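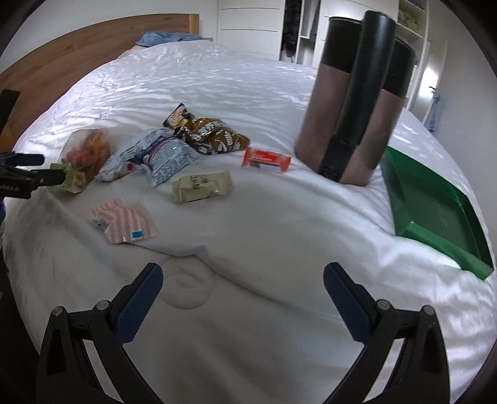

Givden Road Notes
A collection of everyday driving notes from four family cars

Welcome, and thanks for stopping by! Givden Road Notes is a set of 468 written entries about living with ordinary cars on ordinary trips: how the seats felt after a long morning, whether the trunk swallowed the stroller, what the fuel gauge said in Plenham compared with what the pump said, and a good deal of grumbling about cup holders. It started as a shared notebook between Teun Verstraete and me, and it grew when Rosalind Schumacher and Sunita Okafor began sending in their own pages (Rosalind's are much neater than ours, as you'll see).

If you've ever read a car review and wondered what the writer would think after a second winter with the same squeaky armrest, I think you'll enjoy poking through these.

What's in the folder

notes.csv
The entries themselves, one to a row. Most people only need this file.

cars.csv
A short table describing the 4 cars: body style, gearbox, the tires fitted when the notes began, and who usually drives it.

The cars are a midsize sedan, a small hatchback, a station wagon and a minivan. We left out the makes and models on purpose. Every time we showed the notes to somebody with the names left in, the talk went straight to which badge was better, and we never got anybody to look at the seat comments, where most of the good stuff is.

Columns in notes.csv

entry_id: plain running number, in the order the notes were typed up. It doesn't follow the order of the trips.
car: sedan, hatch, wagon or van.
driver: initials. A few early entries have a question mark where Teun and I couldn't agree whose handwriting it was.
route: a short name for the trip, such as "Van Dusen loop" or "Plenham and back." Spelling has been tidied, so you can sort on it.
load: light, half or full. Full means luggage up to the window line, or every seat taken.
miles: trip meter reading at the end. Blank if the driver forgot to reset it, and I'm afraid I forgot a lot.
fuel_added: gallons from the pump receipt. Blank on days with no fill-up.
road: mostly city, mostly highway, or mixed.
noise: the driver's own score, from quiet to loud, in words.
seat_comfort: same idea, and please read the section on scores below before you average anything.
remarks: free text, anywhere from one word to a page and a half.

How the notes were made

Each of us kept a paper pad in the glove box and wrote something down when we parked, or that evening if it was raining or the kids were hungry. The longer remarks nearly all come from overnight stops, when there was time to sit and think back over the day. Emmett Kapoor typed up the pads, fixed the spelling where he was sure of it, and left everything else alone. Where he couldn't read a word he put three dots. I've gone back over the dots in my own pages and filled in what I could remember, and marked those with a plus sign.
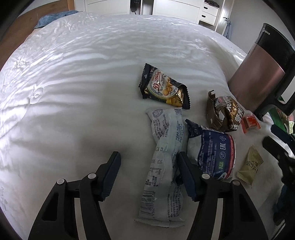 Snack packages on a white quilted bedspread.

We pulled 50 entries at random and checked them against the paper. The trouble we found was mostly in fuel_added, where a smudged receipt can turn a 1 into a 7 without much effort. If you see the hatchback taking on more fuel than its tank could hold, that's what happened, and I'd be glad to hear which row it was.

A word about the scores

We never sat down and agreed on what "comfortable" meant. Sunita is tall and does a lot of highway miles, so her seat comments are mainly about thigh support and where the headrest lands. Teun has a bad back and is happiest in the wagon, whatever the road. Comparing one driver's scores across cars makes good sense. Comparing one driver with another is shakier, and an average over everybody tells you very little, though you're welcome to try!

Noise has a quirk of its own. The van got new tires partway through and the remarks say so, but cars.csv still lists the old set. I want to add a proper tire column and haven't found the evening for it yet.

Good uses

People have told us they used the notes to practice sorting and searching free text, to put together a checklist before shopping for a used wagon, and to settle a household argument about rear legroom. All of that sounds fine to us. Please don't use the fuel figures as a test result for any kind of car. The pumps were different, the loads were different, and Rosalind likes to top off the tank where the rest of us stop at the first click.

Privacy

Home addresses, license plates and the names of children have been taken out. Route names point to towns only. The Camisside entries mention a repair shop, and the owner's name has been replaced with "the shop."

Known gaps

There's hardly any snow driving. The hatchback has almost no full-load entries, for reasons that will be clear if you read its remarks. Night driving is in there, but you have to hunt through the text for it, as we never made it a column. Headlight comments are scattered all over.

Sharing and corrections

You may copy, change and pass along the files for any purpose, as long as you keep the Givden name with them and say so if you've changed something. Corrections are very welcome, big or small. Send the entry_id and what you think it should say, and Emmett will pull out the pad and have a look. He's slow in the summer and quicker once school is back.

Last updated Saturday, September 5, 2020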